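Sarnby sim notebook, April, entry 5

Left gripper dropped out of the overnight batch again. Same symptom as last time: arm reaches the hover pose over the island, close command goes out, fingers never report a position, planner waits until it times out. Batch was set for 2,000 episodes and stopped logging good ones at 1,068. The rest are all timeouts and should not go to Komel.

Restarted the scene by hand at 14:20 and stepped through it. 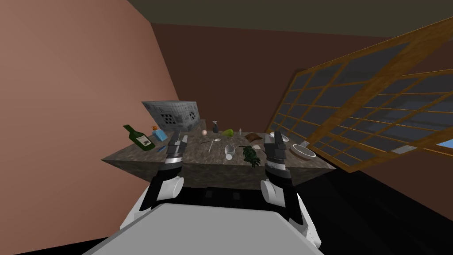

Timeout handling is the real fault, I think. The finger driver loses its handle when the scene reloads, and the Xu planner treats no reading as "still moving". Clutter doesn't seem to come into it. I suspected the wine bottle lying at the far left, or the thin blue thing near the left gripper, but I deleted both and got the same hang. Tipped cup left where it was.

Patched the driver to fetch the handle again after each reload. Ran a short batch on the Gellden machine, no hangs so far. Not calling it fixed.

To do: make a missing reading a hard stop on both arms. On the real robot this would leave an arm parked over the worktop with the controller still live, so no hardware runs until that is in. Bin everything after 1,068 and requeue.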